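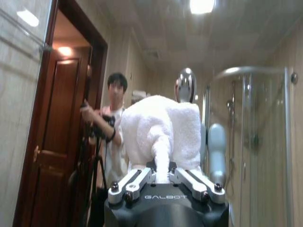
I'd been trying to get an hour with Inna Melnychuk since September, and when she finally rang back it was a Sunday and she wanted to talk about flannels. Fine by me! She runs the cloth-handling work at Dotunura, a small lab that has spent the best part of its life on the question of how a robot should hold something floppy.

"Everyone starts with folding," she told me, putting the kettle on. "Folding is lovely, you get a flat table and a nice square. But go into a bathroom and nothing is flat and nothing is square."

So her team works in bathrooms. Their method, which they call Jullell (after a boat, long story, I did ask), hangs on one idea: the robot is taught from what the hand sees. There's a small camera at the wrist, and a person guides the arm through a job again and again while it records. Inna's set has 1128 of these runs in it, all of them with towels and cloths, and she has watched every single one. "Some of them twice. I'm not proud of it."

I wondered why she'd bother with the wrist when you could stick a camera up in the corner of the room. She laughed at me a bit. "Because the hand gets in the way! From the corner, the moment you grab the cloth, you've hidden the bit you care about. At the wrist you can see the pinch."

The pinch is her big subject. When two fingers close on a towel, the cloth bunches into a sort of rope just above them, and the rest does what it likes. Her early attempts, back in 2022, tried to work out the shape of the whole thing. Hopeless, she says, and slow. Jullell looks mostly at the rope. 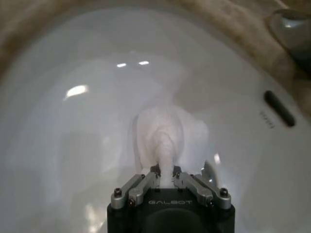

Cloth work at the basin, from the wrist camera.

Sinks are where she gets really animated. "White cloth, white bowl, shiny everywhere. The lights bounce about and the robot thinks a reflection is an edge. I love sinks. I hate sinks." In the last round of tests she swapped in the rope idea and the dropped cloths went from 9 to 2, over the same set of jobs. She'd like to see another lab repeat it before she gets too cheerful, and a group at Leston has asked for the recordings.

And after that? "Wringing," she said, straight away. "You need both hands and they have to disagree with each other." Then her tea was ready and she wanted to know what sort of taps I had at home.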